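Laundry, finally

April 22, 2020
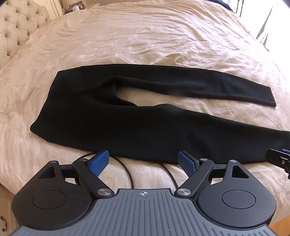
Four loads this week. Four! I wear the same things every day now so no idea how. Everything gets folded on the bed becuase the table is my desk until at least May, and the bed is the only flat thing left in this apartment. Black pants first, always, spread out flat on the cream bedspread before anything else comes out of the basket. They show every bit of lint. So, lint roller, then one leg over the other, then in thirds. Done.

Wulan Pelupessy taught me the thirds thing when we shared the place on Meireles Street. She could do a whole basket in 13 minutes. I take about 29, with a podcast.

Other stuff —

The bedspread is the Bisberg one, a few people asked. Paid 62 dollars, on sale. Washes fine, cold, low spin. Wrinkles if you even look at it and I do not iron bedspreads. Sorry mom.

Socks are a mess. I have a bag of singles going back to the old place and I'm not throwing them out yet.

Still to do: towels, the gray sheets, and the winter coats need to go up in the closet. Maybe tomorow. Sweaters can wait for the weekend — they need the drying rack and the rack is full.

Ok, dryer just buzzed, got to go.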